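Learning to walk slowly again

I broke my ankle in September, in the least interesting way possible. I stepped down from a kerb outside the bakery in Eide with a bag of rolls in my hand, and my foot went to one side and I went to the other. There was no ice and no bicycle. The rolls were fine.

I am writing this because when I was lying on the sofa I searched for people who had the same thing, and almost everything I found was written by runners. They wanted to know when they could run again. I have never run. I wanted to know when I could go to the shop and carry milk home, and how a person practises walking when walking is the thing that hurts.

The first weeks

There is not much to say about the plaster. It was heavy and it itched. My sister lent me a shower stool and I became very fond of it. I read two long novels and started a third, which I did not finish and will not finish.

When the plaster came off, I had expected to feel free. Instead I looked at my leg and thought it belonged to an older man. The calf was thin and the skin was dry like paper. The physiotherapist, Birger Solheim, was not impressed by my worry. He pressed here and there with his thumb, asked me to draw circles in the air with my toes, and gave me a sheet of exercises to do at home. Then he said a sentence I have thought about many times: "You will learn more from a flat floor than from me."

He meant that I should begin on ground where nothing could surprise me. No gravel, no grass, no pavement with roots under it. I should walk there for a short time every day, the same way, and listen to how the foot behaved.

Finding flat ground

This is more difficult than it sounds. Where I live the streets go up or they go down. Our own road has been repaired so often that it is like a blanket somebody has thrown on a bed. I had passed through this town for years and never noticed, because a healthy foot corrects everything without telling you.

I tried the corridor at home first, but it has 4 metres and a shoe rack, and I got dizzy from turning. Then I tried the supermarket in the morning. The floor was very good but the other customers were not so patient with a man who walked past the same shelf of jam many times. In the end I learned to look for concrete. Big slabs, well laid, with plenty of space on all sides.
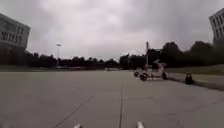 How long should you walk at the beginning?

Much shorter than you want to. I started with a few minutes with both crutches, then rested, then the same again in the afternoon. If the ankle was more swollen in the evening than the evening before, I did less the next day.

The crutches

My crutches were from a brand called Litine, grey, with handles which became slippery when my hands were warm. I wrapped them with tape for tennis rackets, and that was the best idea I had in the whole autumn. If you are in the same situation, ask somebody to do it for you on the first day.

Something else I did wrong: I had them too high. I thought that high meant support, but it only gave me shoulders like a coat hanger. Birger lowered them two holes and at once I could breathe. He also taught me the order, which I had mixed up completely. When you go down to one crutch, it should be in the hand on the opposite side from the bad foot. My brain refused this for several days. It felt like writing with the wrong hand.

Counting

I am a person who likes numbers, so I put a step counter in my pocket. The first day without crutches it showed 700 at bedtime and I was as tired as after moving house. I wrote it in a small notebook with the time and how the foot felt, using words like "stiff", "angry" and once "polite".

Later came a day with 3,848 steps. I remember it because it was the walk to the library and back with a stop on a bench, and because I paid for it. The next morning I could hardly put on a sock. After that I stopped comparing one day with the day before and looked only at the week. The numbers became calmer, and so did I.

There is an exercise where you stand on the bad foot and hold one finger on the kitchen worktop. The goal on my sheet was 90 seconds. For a long time I could not do even a tenth of it. My wife brushed her teeth on one leg next to me, to show solidarity she said, but I think also a little bit to win.

Walking in a straight line

When I could walk without help, I still did not walk correctly. I put the good foot down firmly and the other one quickly, like somebody who steps on a hot beach. I could hear it, tap-TAP, tap-TAP. Birger told me to pick a line on the ground and follow it slowly, heel first, then roll over the whole foot, then the toes. And not look down all the time! This last part was the hardest. You choose your line, you look ahead at something far away, and you trust that the line has not moved.

Joints in concrete are perfect for this. They are straight, they are thin enough that you do not trip on them, and they cost nothing. I would walk along one of them until I reached the end, turn around with small steps, and come back. Sometimes I listened to the radio. Mostly I listened to my shoes, until the two sounds began to be the same.

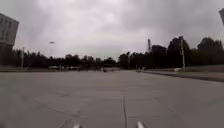
Shoes, and what I would buy again

I had an old pair of Skina walking shoes with a wide front and a firm heel, and these were the only ones my foot accepted for the first two months. I also bought a pair of Vatitz sandals with a strap because I thought they would be easier when the ankle was swollen. They were easier to put on, but the foot moved around inside them and I felt unsafe. They are now my wife's garden sandals.

A long shoehorn I can recommend with all my heart. Also thin wool socks, even in mild weather, and a small rucksack so that both hands are free. I carried the milk home in it for the first time on a grey afternoon, one litre only, and I told the cashier about it. She was kind enough to say congratulations.

What is still not good

Stairs going down in the morning. Wet leaves, which I go around with a very large distance. And kerbs - I still stop before every kerb, also the low ones, and I look at it for a second before I step. The bakery has moved its sign to that side of the door now, so there is something to hold on to if you need it.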